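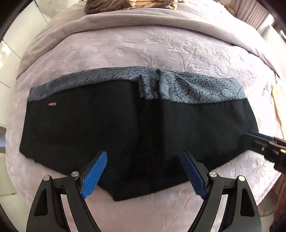 Shorts, black, on the bedspread with the leaves.

I have spent most of November arguing with a waistband.

My job, on paper, is the planner. Hernura is the name of the whole stack (two arms, two grippers, a laptop that sounds like a hair dryer) and the planner is the part that looks at a garment, decides where the fingers should go next, and takes the blame when they go there. Folding is the task. Folding shorts is the task within the task, and I picked it because I thought shorts would be a nice rest after long-sleeved shirts. They have no sleeves. I put that in the proposal as a selling point.

What shorts do have is a shape that looks almost the same from the top as from the bottom if your model is in a hurry. A wide dark rectangle, more or less. My perception code, which we call Cusell for reasons that made sense at a lunch, segments the garment, finds the outline, and then labels the edges: waistband, left side, right side, hem. On a good day it gets all of them. On a bad day it labels the hem as the waistband with a confidence score I would be embarrassed to give my own birthday. The planner then builds a beautiful fold, upside down.

Black fabric makes this worse. There isn't much texture in it for the network to hold on to, and soft wrinkles in matte cloth come out as a sort of gray rumor. The gray waistband on this pair should have been a gift. It's wide, it's speckled, it's a different color from everything below it. And the first version of Cusell threw it away. The mask ended neatly where the black began, and the waistband was filed under "bed."

I looked into why, and the answer was me. Months ago I had added a step that cleans up the mask by dropping any region whose color is too far from the main color of the garment. It was there to stop the mask from leaking onto patterned blankets. It did stop that. It also decided that any shorts with a contrasting waistband were simply shorter shorts.

So that step is gone, and in its place is a slightly smarter one that asks whether a region moves with the garment when you tug it. This is where the second gripper earns its keep. One gripper takes hold of an end, pulls a little, and the software compares the view before and after. Whatever shifted is clothing. Whatever stayed put is furniture. I was very pleased with this for one afternoon, and then I remembered that a bedspread is also cloth and is also perfectly happy to come along when pulled.

The bedspread deserves its own paragraph. It has raised leaves and branches all over it, and depth estimation finds them fascinating. A raised leaf under a hem looks a lot like a fold in the hem. For a while the planner kept proposing little corrective nudges to flatten wrinkles that belonged to the bedding. There is a leaf or feather thing printed on the waistband too, so we now have botany on both layers. I'd like to say I chose this setup as a stress test. I'd like to say a lot of things.

What helped was giving up on single-view depth near the edges of the garment and asking for a short run of views as the gripper comes in. The lens is very wide, so straight things near the rim come out bent, and the shorts look as though they're sagging at both ends like a tired shelf. We have a lens model that straightens this out. I had been running the edge labeler before the correction, on the bent version, and then wondering why it thought the side seams were curved. Swapping the order of two function calls took less time than making coffee. Finding out that I needed to took 4 days.

The other thing that helped was the tag. There's a small red tag just below the waistband on the left, and red on black is about the friendliest signal a camera can ask for. I wrote a little detector for it on a whim, and on this pair it settles the question of which way is up nearly every time. I know this is cheating. The next pair won't have a red tag, or it'll have it on the hem, and my detector will sit there with its hands folded. I've kept it as a weak vote, so it can break a tie and can't start a fight.

The center seam is a better long-term bet. Most shorts have one, it runs down from the waistband, and the first fold wants to be right along it anyway. It's a seam line in dark cloth, so detection is a coin toss in poor light, but even a faint response narrows things down. The planner now treats the fold line as a guess to be improved and no longer as a fact handed down from above, and the folds look less like something was sat on.

For the curious, the tooling. Episodes get recorded, trimmed and labeled in Juntunen, our in-house viewer, which crashes if you scroll too fast and has one keyboard shortcut, undocumented, that deletes the episode you're looking at. We have 3,979 episodes in there. We used to have more. The training runs get queued through Trendeck, which is fine, and I have nothing funny to say about it, and I hope it takes that as the compliment it is.

Control has been quieter. The finger pads are blue and have a fine grid on them, and against black fabric they're easy to pick out, so I use them to check where the fingers are instead of trusting the numbers. The numbers are usually right. When they're off, they tend to be off toward the bed, and a finger that believes it's hovering over a hem when it's leaning on the mattress will happily pinch up shorts and bedspread together. I've added a rule: if the pads close and the pattern underneath starts to bunch, let go and come in flatter. It's a dumb rule and it has saved more folds than the last paper I read.

Where does that leave things? The success rate on shorts is sitting at 70 percent, counting only full folds where the waistband ends up on the side it was meant to. It was lower before I fixed my own mask, and I'm choosing to call the difference research. The failures that are left are mostly grasps that pick up one layer when the plan wanted both, so that's next. I've got a half-written layer check on a branch called "please", and the tests for it pass on my machine as long as the garment is a dish towel.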